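Office Skills, Evening Course
Handout 4: Clipboard history, snippets and other promised time savers
June 25, 2020

Read this before you install anything. Last session several of you asked which clipboard manager to buy, and my answer was that you may not need one. I still think so, but Mariann Bognár wanted the reasons in writing.

What the ordinary clipboard does

It holds one item. Copy a second item and the first is gone. On Windows, Ctrl+C copies, Ctrl+X cuts and Ctrl+V pastes. On a Mac it is the Command key with the same letters. Most complaints I hear about "losing" text come from pressing X when C was meant, and then copying something else on top. Undo (Ctrl+Z) brings the cut text back in the original document. Try that before you go looking for a recovery tool.

What Windows 10 already has

Press the Windows key and V. If history is off, you will be offered a button to turn it on. From then on you get a short list of recent items to choose from. Pinned items stay after a restart, the rest do not. Anything you copied before turning it on will not be there, so please don't tell me it is broken on that account.

What the paid tools claim

Rendeo advertises 3000 stored clips. I have asked three classes what they would do with 3000 clips and have yet to get an answer. Drultance keeps 80, which is still more than anyone in this room will scroll through. Both are pleasant to look at. Both also keep a copy of everything you copy unless you tell them otherwise, and that includes passwords and bank details. The setting to exclude certain programs is there in both, buried under Advanced. Find it first.

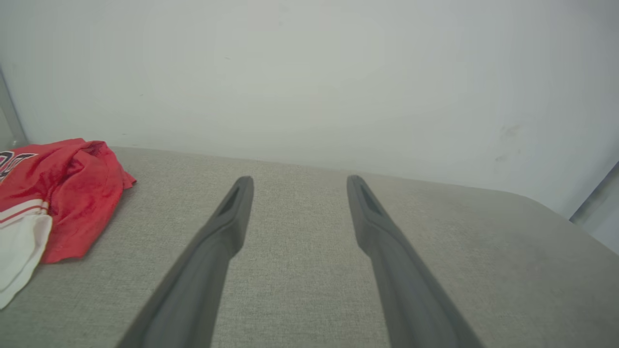
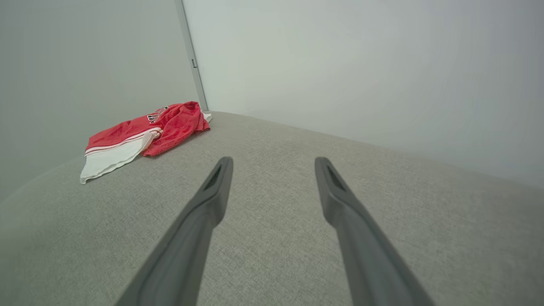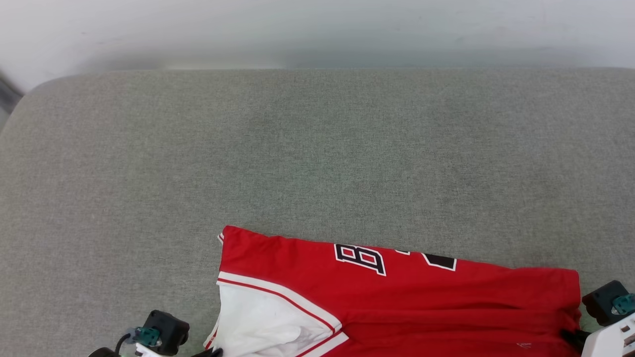 Formatting is the other thing a clipboard carries, and it causes more trouble than the history does. When you copy a heading from a web page, the font, the size and the color come along with the words. Paste it into a plain gray report and your heading sits there like the red jersey on the gray cushion, and no amount of retyping around it will help. Use Ctrl+Shift+V where the program supports it. Word, in the version on our machines, does not use that shortcut for plain text, so right-click and choose Keep Text Only. If you forget both, paste into Notepad and copy it again from there. Ugly, but it works every time.

Snippets and text expansion

A snippet tool swaps a short code for a longer text: you type ;adr and your address appears. Gyula Bakos uses one for customer letters and says it saves him 16 minutes a day. Maybe. He has not said how long he spent setting it up, and I did ask. If you write the same paragraph every day, it is worth having. If you write it once in July and again at Christmas, keep it in a document called "standard texts" and be done.

Pick codes that are not real words. Szabolcs Hegedűs chose "best" for his sign-off and sent a supplier a letter with the full sign-off in the middle of a sentence.

Exercises

1. Turn on clipboard history. Copy an address, a phone number and a web link, then paste them into a blank document in reverse order.

2. Copy any headline from a news site. Paste it normally, then as text only. Note which attributes changed.

3. Clear the history using Clear all. Check whether your pinned item survived.

4. Write down every text you retyped this week. If the list is empty, you have your answer about snippet tools.

Bring the list from exercise 4 next time. Siebe Vandenberghe is taking that session and will be kinder about Rendeo than I am, so bring your questions about the Advanced menu as well.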